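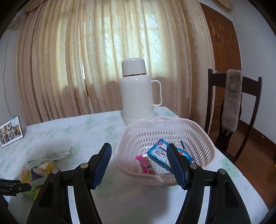

Tea table, April. White flask at the back, basket of small packets in front.

Dye bench, indigo vat no. 2

Started the second vat at 9.40. Same recipe as the first one, but with the Toom indigo in place of the Viston, as we are nearly out of Viston and Kadri wants to know if the cheaper powder is good enough for the workshop samples.

Water 10 litres, heated to 50 before anything went in. Indigo 30 g, wetted out in a jar with a little warm water and a few drops of spirit, shaken with glass beads until there were no lumps. Lime and fructose added as usual, stirred slowly along the wall of the vat. Lid on.

10.30 – surface dull blue, liquid still murky. Smell normal.
11.15 – coppery skin starting at one side. Liquid under it green, more olive than I would like.
12.00 – proper flower in the middle, liquid clear amber-green when lifted in a glass. Vat 1 got to this point quicker, but the room was warmer that day.

Test strips: scoured cotton and the loose linen Līga brought in. One, two and four dips, five minutes each, ten minutes in the air between. Linen takes it faster than the cotton at every step. Cotton after one dip is patchy along the fold, my fault, I let it touch the sediment. Hung the strips from a rod after that and had no more trouble.

Colour after four dips is a bit greyer than Viston. Rimantas thinks this is chalk left in the cloth and will go after a vinegar rinse. I am not so sure. Strips cut in half, one half of each rinsed in vinegar, the other in plain water, all pinned on the board with labels. Look at them again when they are fully dry and not before.

Weighed the cloth for the big batch: 900 g dry. That is too much for this vat in one go, so split it in three and let the vat rest at least an hour between lots.

The thermometer with the blue cap reads two degrees low against the other one. I have put tape on it. Please use the other until Saulius has had a look.

Still to do:
Order lime, there is one bag left.
Ask Rasa where the long rods went.
Check pH in the morning before stirring – last reading was 10.5 at 16.20, lid back on and blanket round it.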